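Workstation Inspection Checklist: Conveyor and Bin Area
Kemari Packing Hall, Line 2 — May inspection 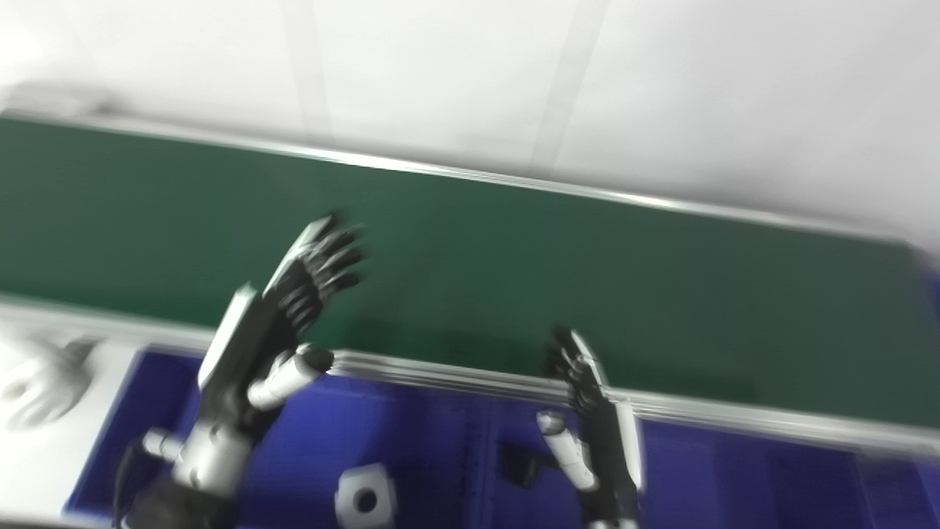 Completed by: Gladys Grajales
Role: Workplace Safety Inspector, Arkosar Facilities Services

Scope: Belt, side rails, adjoining wall and product bin at Station 9. The electrical cabinet and drive motor are covered under a separate report.

1. Belt surface
Result: Satisfactory
Comment: The green belt was inspected along its full length with the line isolated. No fraying, lifting or cuts were found. Tracking was checked at low speed after restart and remained centred.

2. Side rails
Result: Satisfactory, with action
Comment: Both metal rails are secure. Fine dust has collected in the grooves of the aluminium profile on the operator side. Grooves are to be brushed out at the end of each shift. A damp cloth alone does not reach the bottom of the channel.

3. Pinch points
Result: Action required
Comment: The warning label at the discharge end has worn and can no longer be read at normal standing distance. Replace before the next inspection.

4. Wall behind belt
Result: Satisfactory
Comment: The white wall is clean. Panel joints were checked for gaps and loose sealant — none noted. Continue the monthly wash.

5. Product bin
Result: Satisfactory
Comment: The blue plastic bin in use at the station was emptied for this item. The ribs on the inner walls were checked by hand for cracks and sharp edges. Bins with any split in a rib are to be tagged and sent to the Petek store for disposal. They are not to be taped.

6. Bin position
Result: Action required
Comment: The bin is to sit hard against the belt frame. Floor marks for this purpose have faded and should be repainted to match those at the Nemby site.

7. Lighting
Result: Satisfactory
Comment: Light at the belt is even and no lamps were out.

8. Emergency stop
Result: Satisfactory
Comment: Tested twice, once from each end. The belt stopped promptly on both occasions.

9. Floor and access
Result: Not fully assessed
Comment: Pallets were stored in the rear walkway at 10 a.m. and prevented access. The supervisor has been asked to clear them. This item stays open.

Outstanding actions: Items 2, 3, 6 and 9
Report reference: 67
Copies to: Line supervisor; Kemari site office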